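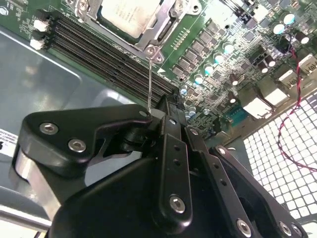
Sirton College Begins Refurbishment of Retired Workstations

October 4, 2020

The Office of Technical Services at Sirton College has begun the inspection and refurbishment of 111 desktop workstations and small servers withdrawn from teaching and research use over the summer. The work is being carried out in the hardware workshop on the ground floor of the Furnari Building and is scheduled to continue into November.

Equipment that meets the college's requirements will be reassigned to departments that have requested additional computers. Units that cannot be returned to service will be taken apart, and usable components will be entered in the parts inventory. The remainder will be sent for recycling under the college's existing agreement with Bergmann Recovery.

The first stage of the program concerns the main circuit boards. Each board is examined for damaged capacitors, bent socket contacts, missing screws and signs of overheating near the power components. Particular attention is given to the processor socket and its retention bracket, the metal frame and lever that hold the processor in position. A bracket that has been tightened unevenly can prevent good contact between the processor and the socket, and such faults are easily mistaken for a failed board or failed memory.

"A considerable share of the equipment reported as defective in past years had nothing wrong with it beyond a poor connection," said Asger Hafþórsson, head of workshop operations. "We would like to find these faults before a part is discarded and a replacement is ordered."

Under the workshop procedure, the bracket screws are checked with a hand-sized driver and loosened or tightened a little at a time, in a crossing order. Power tools are not permitted on any fastener attached to a circuit board. Memory modules are removed and tested separately, and the empty slots are cleared of dust before the modules are put back. 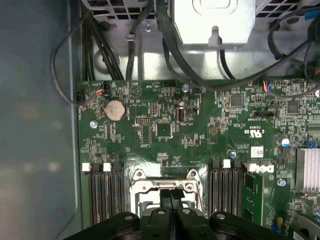 The processor socket bracket between banks of memory slots on a case-mounted motherboard. The coin-cell battery is at upper left.

The second stage covers the case and everything connected to the board inside it. Front panel leads, fan connectors and sensor cables are compared with the labels printed on the board. The workshop has asked that departments not reconnect loose leads themselves before handing over a computer — a cable placed on the wrong header takes longer to trace than one left unplugged.

Coin-cell batteries, which preserve the clock and startup settings, will be replaced in every unit that is returned to use. Mounting screws will be checked against the standoffs in the case, and any that are missing will be replaced with screws of the same thread and length. Used batteries are collected in a marked container at the workshop entrance and are not to be placed in general waste.

Storage drives are outside the scope of the present work. All drives were removed and logged by Information Security before the equipment was transferred, and departments with questions about stored data should write to that office directly.

The Furnari Building, completed in 1951, was chosen for its loading entrance and for the grounded workbenches installed during the last renovation. The adjoining Pumilov Room has been set aside for storage until the program ends. Classes normally held there have been moved upstairs, and revised room assignments are posted on the department board.

Completed workstations will be released in groups of 11. Each will carry a printed label showing the date of inspection, the parts replaced and the initials of the technician responsible. Departments will be notified by e-mail when their equipment is ready and will have three working days to arrange collection — after that period, the units will be offered to the next department on the list.

Requests for refurbished equipment may be submitted through the Technical Services page by department administrators. Requests from individual members of staff cannot be accepted. Departments wishing to add further retired computers to the program should contact the workshop before delivery, as storage space in the building is limited. Laptops, monitors and printers will be handled separately, and a schedule for those items will be issued in November.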